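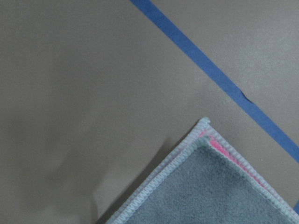
*Cloth corner and the blue tape line on the grey bench top.*

## Buying a small arm for cloth folding: what should go in the budget besides the arm?

**Godelieve Goossens**

Hi all! I run a small linen and cleaning-cloth service, and after a year of reading this board I've finally talked my business partner into a robot arm. We fold microfibre cloths for hours every day and I'd love to hand some of it over. The photo shows the sort of cloth I mean, near one of our tape lines.

I've got two quotes. Skulter will sell us the arm, gripper and controller as a bundle. Fröhlich is dearer, but they include a wrist camera and two days of setup at our place. Neither quote says much about the bench, the lighting, spare fingers or what happens once the setup person goes home.

So what did you end up paying for that wasn't in the quote? And would you buy the camera up front or add it later? We'd like to order in January and I have to give my partner one number, contingency included. We do 85 cloths in a normal batch, if that helps with sizing. I'm really excited about this and would like to stay excited after the invoices arrive!

---

**Knut Vogler**

Oh, this is a great first job for an arm, and a harder one than it looks (cloth is floppy, corners hide, you'll see). I set up a folding bench a couple of years back and I still grin when it gets a tricky one right.

Get the camera up front. We added ours later and paid for the mount, the cable and a second visit, and then we had to redo every position we'd taught because the new mount changed the reach. Ask Fröhlich whether their price covers calibration or only the hardware.

Things I'd put in the budget that weren't in ours:

- Gripper fingers. Soft pads wear out quickly on fuzzy cloth. We went through 7 sets the first year. Price them now, while you still have some bargaining power.
- Bench top. Matte, plain, and a colour that isn't your cloth. Yours is a warm grey and the cloth is a cooler, bluer grey, so there's some contrast, but I'd test it before you commit. That pale stitched edge should help you heaps, it's the easiest thing in the picture to pick out.
- Lighting. There's a shadow down the left side of the cloth in your photo. A fixed diffuse light on each side is cheap compared with a week of wondering why the corner is being picked in the wrong spot.
- Tape. Sounds silly! But there's a wrinkle in your blue strip, and if the tape is going to be a reference line for the arm you want it flat. Put down engraved lines or a proper fixture once the layout is settled.
- Your own time. We booked 13 days of one person's work and used all of them.

Also, have a look at the pink showing along the edge. If your cloths have a different colour on the back, or if one's folded over on itself, the software has to cope with both. Send each supplier a bag of your real cloths, the old linty ones too, and ask them to film a full batch of 85 without stopping. Skulter did that for us happily. You learn so much from watching the misses.

For contingency we used 15 per cent and I'd go to 20 for anything soft.

---

**Toma**

agree with getting the camera first. also check your power and whether you need a guard or a scanner around it, that was our biggest surprise

---

**Nistico**

Have you looked at leasing? We took a 59-month lease on ours and it made the conversation with the bank much easier, though you do pay more by the end. Read the part about who owns the gripper. Ours was treated as a consumable, so it wasn't covered when a finger mount cracked.

I can't speak to folding, as ours only stacks trays, but I wouldn't skip the setup days. Ask that they be split, with one at install and one a month later. By then you'll have a proper list of questions for them.

---

**Godelieve Goossens**

These are fantastic, thank you! I hadn't thought of splitting the setup days and I've already emailed Fröhlich about it. Knut, the ones with a coloured back are a fair share of what we do, so a mixed bag is going out to both suppliers. Toma, could you tell me which came out cheaper for you, the guard or the scanner?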